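Personal Finance Basics, Unit 4: Escrow, or Why Your House Payment Keeps Moving
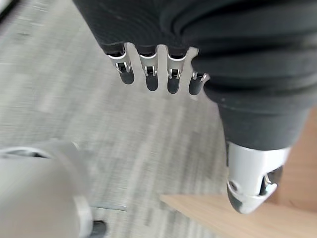
So last time we got as far as principal and interest, and a few of you came up afterward to ask why your parents' "fixed" payment has gone up three years running. Good question, and it gets a whole unit. The fixed part of a fixed-rate loan is the rate. The check you write each month usually has other stuff in it, and that other stuff can move as much as it likes.

What's in the payment

People shorten it to PITI: principal, interest, taxes, insurance. The first two go to the lender. The last two go into an escrow account, and the company that collects your payment (the servicer, who may or may not be the bank that made you the loan) pays the county and the insurance company out of it when the bills come due.

I like to think of escrow as a jar on somebody else's shelf. You put in a twelfth of the year's bills every month, and they take out big handfuls once or twice a year. It's your money in there, but you don't get to say when it comes out.

Our worked case

We'll use a made-to-order loan all through this unit so the numbers stay friendly. The lender is Drurus Home Loans, the servicer is Zullevden, and the house is in the town of Issa. Write those down, because the homework uses them too and I won't repeat who does what.

Property tax on the house: $3,000 a year, paid in 2 installments.
Homeowner's insurance: $840 a year, paid once, in September.

Add them up and you get $3,840. Divide by twelve and the escrow part of the payment is $320 a month. Of that, $250 is tax and $70 is insurance. Please do this on paper once before you trust the spreadsheet!

The cushion

Servicers are allowed to hold a bit extra in case a bill comes in high. Under the federal rules the cushion can be up to one-sixth of the year's escrow payments, or two months' worth. For our house that's $640. Some loan papers or state rules set it lower, so read your own. This is also part of why closing day costs more than people expect – you're filling the jar before the first bill shows up.

The yearly analysis

Once a year the servicer looks at what went in, what went out, and what's likely to go out next year. You get a statement. Most people throw it in a drawer. (I did, for years, and I teach this.)

Say the town of Issa reassesses the house and the tax goes up by $816 a year. That's $68 a month more going forward, so the escrow part climbs from $320 to $388. And that's only the first half of it. If the higher bill was already paid out of the old, lower deposits, there's a hole in the jar as well. That hole is called a shortage, and it normally gets spread over the next twelve months on top of the increase. So if the shortage is also $816, you'd pay another $68 each month for a year, and the escrow part lands at $456.

This is where folks call up furious, thinking they've been charged twice. They haven't. One $68 is for next year's tax and the other is catching up on last year's. After twelve months the catch-up piece drops off, assuming nothing else has changed.

Shortage and deficiency, by the way, aren't the same word. A shortage means the balance is below its target but there's still money in there. A deficiency means it's below zero and the servicer has fronted the cash. Those get mixed up on the quiz every single term.

Can you skip escrow?

Sometimes, if you have enough equity and the lender agrees. Some charge a fee for it. Then the tax bill comes straight to you, and you need the discipline to have the money sitting there. I know careful people who love it and careful people who missed an installment and paid a penalty.

For next class

Open the Kodside worksheet and fill in the escrow tab for our house, month by month, starting with a $640 balance in January. Put the tax installments in June and December and the insurance in September. Mark the month with the lowest balance. Then do it again with the higher tax and keep the old deposits of $320.

Bring both versions. We'll start with the June row.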